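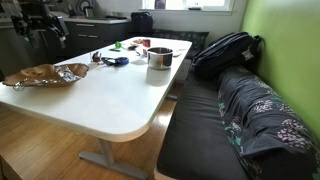

White table with T-leg, rounded corner. Steel pot and copper-brown bowl not included.

Prullness folding-free work table, T-leg, white
Made by Multovar
In stock — usually leaves us in 4 working days

Plain white table for kitchens, craft rooms, clubs, village halls, shared offices. Rectangular top, rounded corners so you don't catch your hip going past. Grey metal legs, T-shaped, flat foot. Doesn't fold. Doesn't go up and down. Doesn't have a drawer. If you want a drawer see the Pretach range, further down.

We've sold this one for years under two names. Used to be the Multovar Standard, now it's the Prullness. Same table, new box. The old spare feet still fit. If you have a Standard and want a Prullness to go next to it, the height matches, the white is a touch cooler on the new one. Side by side in daylight you will see it. Under a tablecloth you won't.

Sizes

Small — 120 x 60 cm
Medium — 140 x 70 cm
Long — 180 x 80 cm
Height 73 cm on all three

Weight of the Long is 31 kg, boxed. Two people for the stairs please. The Small and Medium are lighter but still awkward, the box is mostly corner.

The top

White, smooth, slight sheen. Wipes down with a damp cloth and a drop of washing up liquid. Tea comes off. Felt tip comes off if you get to it the same day. Beetroot, turmeric, hair dye — no promises. We had a customer in April who dyed wool on hers for a whole weekend and sent us pictures of a pink ring, and asked was it covered. It wasn't. She turned the table round and put the ring against the wall.

Not a chopping surface. Use a board.
Not heat proof either. Warm plates fine, pans straight off the hob not fine. Trivet, folded tea towel, cork mat, anything. The edge band is the weak spot with heat, it's glued, and if the glue goes soft the band lifts and then crumbs get in and then you'll be cross with us.

No bleach. No scouring powder. No green scourers. White vinegar diluted is ok for limescale rings under plant pots.

Legs

Grey powder coated metal. One upright each end, flat foot at the bottom. The point of a T-leg is knees. You can sit at the end and along the side without straddling anything, and chairs go in all the way round. Downside, it is less stiff than four legs in the corners. Lean hard on the end of the Long and you'll feel some give. That's normal. If it rocks, it's not normal, it's the feet, see below.

Flat feet come with felt pads, stuck on at the factory. Fine on wood and vinyl. On carpet take them off, they only drag. On stone or tile change to the rubber ones (spares, below).

What's in the box

1 top
2 legs
1 crossbar
Bag of bolts, one more than you need
Hex key
Instruction sheet, pictures only

Putting it together

Lay the top face down on a blanket or the flattened box. Clean floor, no grit. Legs on, bolts in by hand first, all of them, dont tighten. Then the crossbar. Then tighten everything, a bit at a time, going round. Most of the wobbly table calls we get are from tightening one leg right up before the crossbar's on. Undo it all, start again, it'll be fine.

Turn over with two people. Lift, don't tip it up onto one leg — the foot bends and a bent foot isn't covered.

No electric screwdrivers on the last turn. The inserts will pull out. Knut Petersen in our workshop can fit oversize inserts if you've already done it, 18 pounds plus carriage, but you have to get the top to him and that's the expensive bit.

Check bolts after the first month. Then once a year, or whenever you move it.

Rocking

Floors aren't flat. Old boards especially. There's a levelling screw under each end of each foot, turn with your fingers, quarter turn at a time. Get someone else to press on the corners while you do it. If you've wound it all the way out and it still rocks, send us a photo of the foot from the side with a ruler in it.

Load

Top will take 80 kg spread out. Spread out means spread out. Sewing machine, overlocker and a pile of fabric, fine. Small kiln, no. Fish tank, no. Standing on it to change a light bulb, no, and we do get asked.

Clamps: you can clamp a pasta machine, mincer or desk lamp to the long edge. Put a scrap of wood or card under the jaw. Not on the rounded corner, the clamp walks off.

Which size for what

Small is a one person table. Laptop, sewing, seed trays in spring. Goes against a wall in a spare room and leaves you space to open the door.

Medium is the one most people want. Four to eat, six if they like each other. Gets used a lot as a second table in bigger kitchens, for jam and baking and wrapping and general putting-down of things.

Long is for clubs and classes. Two end to end make a decent run for a buffet. There is a linking plate for that (spares). Without the plate they drift apart over an evening and something goes down the gap.

Indoor only. A covered porch is not indoors. The damp gets in at the bolt holes and the top swells, and it doesn't go back.

Prices

Small — £129
Medium — £154
Long — £189
All with VAT. Carriage worked out at checkout, mainland only online, phone for islands.

Schools, halls, churches and so on, ask for the trade list. Price breaks start at ten tables. We did one order for 500 for a conference place and got them there in a single week so don't be shy about big numbers, just give us notice.

Spares and extras

Felt pads, set of 4 — £3
Rubber pads, set of 4 — £5
Levelling screws, pair — £2.50
Bolt bag — £4
Crossbar, say which size — £19
Linking plate with screws — £8
Cable clip strip, sticks underneath — £6
Edge band repair kit, white — £7. Needs an iron and some patience

Replacement tops we can do for the Medium and Long. Small tops currently waiting on the factory. Ring before ordering.

Goes with

Wikström stacking chair, grey or birch. Seat height 45, tucks right under. The armchair version does NOT go under, arms hit the crossbar on the Small. Fine on the other two.

Pretach drawer unit, on castors, white or grey. Slides under at either end. One deep drawer, two shallow. Castors lock. The grey isn't the same grey as the table legs, near enough for most.

Pretach shelf riser, sits on the table top at the back for jars and tins. Medium and Long only.

Questions we get

Can I cut it down? People do. You'll lose the rounded corners on that side and the cut edge has to be sealed or it drinks water. Voids the guarantee. Move the leg in by the same amount, the inserts wont line up so you'll need new ones.

Does it come in other colours? White only now. The oak effect stopped last year, we have two Mediums left with slight marks on the underside, ask.

Can you take my old one away? Within our own van area yes, £15. Otherwise try the council.

Is it the same as the one with wheels? No, that's a different leg. Wheels can't be fitted to this foot.

Will it go in my car? Small, most hatchbacks with the seats down. Medium, estate. Long, no.

Delivery and returns

Box goes to the kerb unless you've paid for room of choice. Driver will ring the evening before. Please check the corners of the box while he's there and write it on the sheet if they're crushed, even if you think it looks ok inside. Much quicker to sort for you after.

Thirty days to change your mind, unassembled, in its box. You pay the carriage back. If it's faulty we pay.

Guarantee five years on legs and crossbar, two on the top. Keep the order email. Doesn't cover heat, bleach, bent feet, or anything left out in the rain.

Prices on this page from March 4, 2019. Older paper leaflet has the Long cheaper, that was before the steel went up, sorry.

Phone lines open nine to five, closed for lunch one till half past. Email is quicker for spares. Put the size of your table in the subject line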